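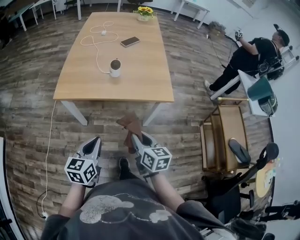
August 27, 2025

Adhesive ageing, batch 4. Took the last of the Rimex coupons out of the damp cabinet this morning after 39 days. They went in during July with the Trinoren set, same primer, same clamp time, so the two should compare directly once the edges are trimmed.

Cabinet log has 1,103 readings. There is a gap near the start where the logger dropped out and I haven't tried to fill it. Humidity either side of the gap is the same, so I'm leaving those coupons in.

Pulled 19 lap joints before lunch. Most of the Rimex ones let go at the primer and left a clean grey face on the steel. The Trinoren joints tore through the glue itself, with a bit left on both halves. Peak loads are in the shared sheet, second tab. Ignore the first tab, the units are wrong and I can't delete it without breaking the plots.

Jaw faces on the tester are getting worn. Two coupons slipped and had to be set again with emery paper behind them - marked with an S in the sheet. New faces are on order from Aksoy, no delivery date yet.
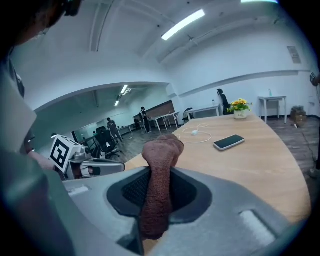 Grernton replied on the primer question: we would look at the degreasing step before blaming the primer, as a clean break on the steel side is what we see when solvent has been left to dry on the part. They want to know if we wiped in one direction and whether the cloth was changed between coupons.

Checked the prep sheet. It says wiped, nothing about cloths. Will redo four Rimex coupons with a fresh cloth each and pull them dry, no ageing, to see where they fail. Steel blanks are cut and in the drawer under the balance. Still need to order more solvent.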